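Perkico Home Forum > Bedrooms > Beds and Bedding
Thread: Under-bed LED strip on a low platform, plus duvet storage order
Started 2023-03-25

lowframe_47
Finished mounting a warm white strip under a Lernach low platform. Dark side rails, smooth gray floor. The strip is stuck to the inside face of the foot rail, 40 mm up from the bottom edge, diodes facing down. Photo is at the end of the thread. Two questions.

1. The light on the floor reads more yellow-green than the warm white on the package. Is that the strip or the floor?
2. The bedspread hangs over the foot end. Does anyone trim or tuck theirs to keep fabric off the strip?

Bedding is half made in the photo.

tessellate
Could be either. Cheap warm strips often have a green tint that doesn't show until the light lands on a neutral surface. Gray floors are good at exposing it. Put a sheet of white printer paper under the rail at night with the other lights off. If the paper looks green, it's the strip.

ohm_sweet_ohm
Also check the camera. Auto white balance on a mixed daylight and LED shot will push the LED toward yellow-green. I wouldn't buy a new strip on the basis of one photo.

lowframe_47
Did the paper test. Slight green on the paper too, less than in the photo. So some of each.

tessellate
Then replace it with a high CRI strip at 3004 K or whatever odd number they bin it at. The Zimel ones are sold by the meter and the tint is closer to neutral.

quiltgrid
On question 2: tuck the foot end between mattress and platform. With a low bed the drop is short and there is no reason to let the spread reach the floor. It picks up dust and it covers the light you paid for.

ohm_sweet_ohm
Disagree on tucking. A bedspread is cut to hang. Tuck it and you get a ridge at the foot and it pulls loose by the second night. Move the strip 20 mm further in from the edge and put it in an aluminum channel with a diffuser. Fabric then touches the channel and never the diodes. Heat on a low-output strip is small, but I would still use the channel.

quiltgrid
It does not pull loose if the fold is squared at the corners. I have had mine tucked since October.

ohm_sweet_ohm
Depends on the fabric. Heavy cotton, fine. Anything slick, no.

baseboard_bill
Different topic, same bed. Why is the duvet folded lengthwise down the middle with the other white layer under it? I fold mine in thirds across the foot.

lowframe_47
That's how it comes off the drying rack. I lay it in the middle, pull the bedspread up from one side, then open the duvet out toward the other. Less walking on the wall side. The fringed pillow goes in front last, otherwise the tassels end up under everything.

baseboard_bill
Thirds across the foot leaves the whole sheet accessible. With yours you can't smooth the fitted sheet first, and that sheet needs it.

lowframe_47
Fair. The fitted sheet is one size too generous for the mattress. Replacement is on the list.

quiltgrid
Sheet straps. Four elastic ones under the corners will take most of the wrinkles out without buying another sheet.

tessellate
What is the headboard? I'm looking for vertical channels in that gray-blue and keep finding buttons.

lowframe_47
Dervishi, the 700 series. Vacuum the channels with the narrow brush. The wide one skips over the seams.

ohm_sweet_ohm
Does the rug go under the bed at all? If it does, the strip will light the pile and every crumb in it.

lowframe_47
No, it stops short of the platform. I kept bare floor below the rail on purpose. The glow is more even on a smooth surface and I can get a flat mop in there.

baseboard_bill
Agree on that one. Rug under a low platform is a pain to lift anyway.

lowframe_47
Ordered the channel and a meter of the Zimel for comparison. Leaving the bedspread untucked until the channel is in, then I'll try it both ways.

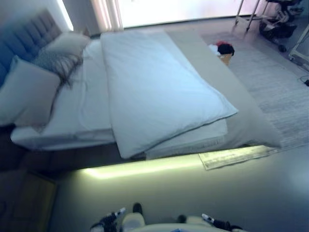 Photo: lowframe_47, Perkico Home Forum member upload

quiltgrid
Square the corners before you judge the tuck.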